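Buying an arm for kitchen tasks: FAQ

Is the Flandholm quote the full price?
No. It leaves out the table, the mounts and the cabling.

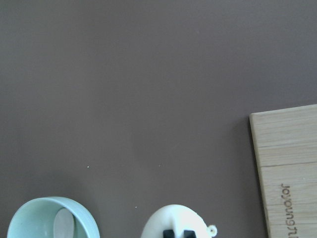
Props belong in the budget too. Vendors call them pocket change. A bowl, a spoon and a Joyoung board are cheap until you need spares of each — we set aside $200.

Do we need a second arm?
Wevell says yes. Wevell sells arms.
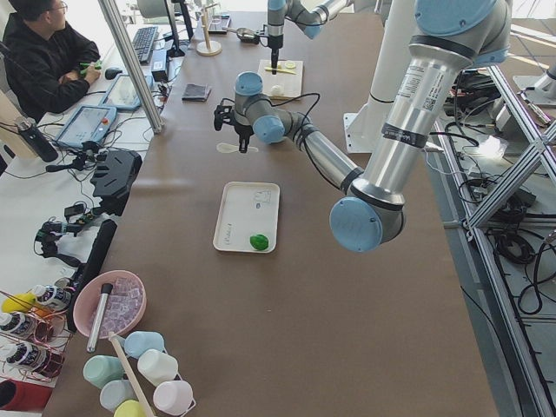
Two arms at the long table, with the operator's desk behind.

What does support cost?
Ikeo asks $3,650 a year. Get response times in writing.

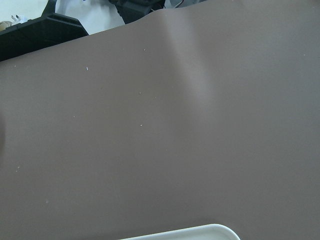
Renewal terms deserve the same suspicion, and so does any discount that ends in July.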